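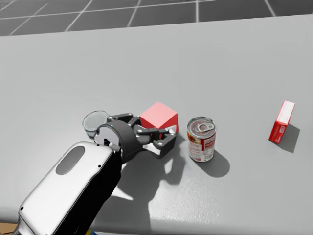

Figure 1. Simulated arm reaching for the red cube, seen from outside the arm.

Teaching Two Arms to Pick Up One Cube
Project report, Sebastián Figueroa
Apr 26, 2018

The plan in our proposal was to train a network to pick up a cube. The proposal gave one sentence to where the examples would come from, and that sentence was "Demonstrations will be collected." I wrote it. I then spent most of the project finding out what it meant.

We worked in Tulex, the simulator the lab already had running. The task is simple to say out loud: one red cube sits on a table with some groceries, and an arm has to close on the cube and lift it without bothering the groceries. A person steers the arms from a keyboard and a 3D mouse, Tulex writes down every joint angle and every camera view, and the network is later asked to do what the person did. The trouble with this arrangement is the person.

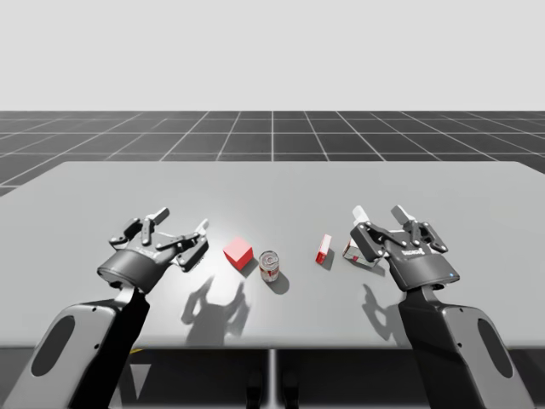
Reading time: 5 minutes

Setting up the table

Each episode starts from a layout file that places the cube and the groceries and turns them by a random angle. My first version of the file allowed objects to overlap. The physics engine objects to this strongly, and for one afternoon I was collecting demonstrations of a cube leaving the table at high speed. After that I added a minimum gap and threw the whole batch away.

The second version had the opposite problem. The gaps were so generous that any clumsy approach worked, and the network would have learned that the world gets out of your way. Version three keeps the cube close to at least one neighbor in half the layouts. It is less fun to drive and much better data.
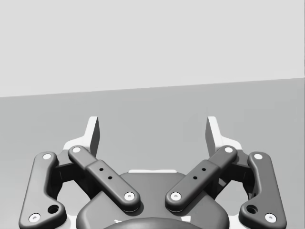
Why not write a script to do the grasps?
A script can do the easy ones, and we used one for testing. It takes the same path every time, though, so the network sees very little of what to do when the gripper arrives a bit off. A human driver arrives a bit off constantly.

Driving

I recorded 142 episodes that passed the check, which asks only that the cube be off the table and inside the gripper at the end. Almost all of my early ones would embarrass me now. I paused in midair to think, and a pause is a terrible thing to teach. The network can't tell thinking from waiting, so it learns to stop above the cube and stay there, looking thoughtful.

Two fixes helped. First, I trimmed any stretch where no joint moved. Second, I stopped restarting when an approach went wrong and recovered on the record instead: back up, turn the wrist, come in again. Those messy episodes are the ones I would keep if I could keep only a few.

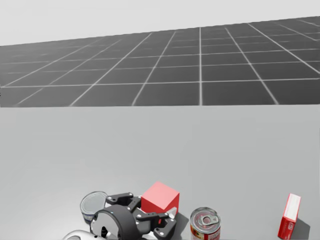

The cameras needed their own round of work. I had left the wrist view at its default angle, and on certain approaches the gripper hid most of what it was reaching for. Moving the view meant replaying the saved joint angles and rendering everything over again, which Tulex will do overnight if you ask it nicely and close every other program on the machine. I am glad we stored the joints. Had we stored only video, this section would be called Starting Over.

Labels

Every episode carries a small text file with the layout number, the arm used, and a note from the driver. My notes begin as full sentences and end as "ok" and "ok I guess." I went back and replaced them with four tags: clean, bumped, recovered, slow. Future drivers should pick from the tags and keep their feelings out of it.

Left to do

Training runs start in August. Before then I want a second driver, so the network doesn't inherit my habit of coming in from the left, and more layouts with the cube near the table edge.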